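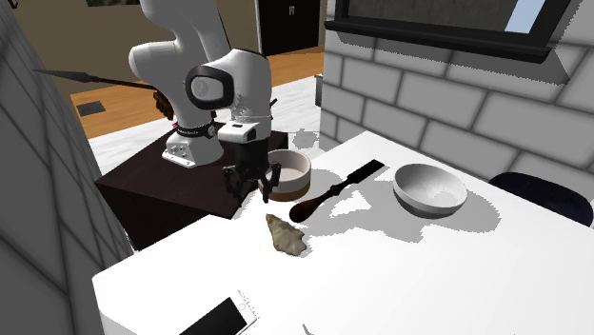 Chapter 4
Bowls, Plates and the Shape of a Meal

Before we get to menus and portion planning, I would like you to go to your own kitchen cupboard and take out the bowl you use most often. Put it in front of you and leave it there while you read. I have taught this part of the course in a good many rooms, and it always goes better when people have something to hold — a bowl you have eaten your porridge from for years will teach you more than I can manage in a paragraph.

We tend to think of a meal as the food and nothing else. Yet anyone who has tried to eat soup from a dinner plate, or a pork chop from a deep bowl, knows that the dish has a say in how we eat. It decides how fast the food cools, how much of it we take, whether we need a spoon or a knife, and even how close together we sit. A low wall lets the steam away and shows off what is inside. A high one keeps the heat in and makes the helping look smaller than it is.

The old canteen at Stenuten, which we shall come back to several times in this book, served 96 people at its midday sitting and did so for many years with a single kind of bowl. Stew went in it, and so did salad, and so did the stewed plums on pudding days. When the kitchen changed over to a wider, shallower dish made by Coughlan, the cooks found that the stew was going cold before the last table had sat down. They had to bring the serving time forward by 10 minutes and warm the dishes beforehand, and there was a fair bit of grumbling about it all through April.

What this chapter covers

We begin with size and depth, and how to judge a helping by eye. After that comes a longer section on heat, with a simple kitchen test that takes 30 minutes and needs only a jug, a thermometer and a couple of bowls. The third section is about laying a table for different kinds of eaters, including small children and people whose grip is not what it was. We finish with washing, stacking and storing, a dull subject until you have chipped a whole shelf of good china (as I once did).

Words to look out for

Rim: the top edge of a dish, where the lip meets it.
Foot: the raised ring or base that a dish stands on.
Well: the hollow part that holds the food.
Capacity: how much a dish holds when filled to the brim, always more than you would want to carry to the table.

4.1 How big is a helping?

Fill your bowl with water to the level you would normally fill it with soup, then pour the water into a measuring jug and write down the amount. Most people are surprised by the figure, and we shall use yours in the first exercise.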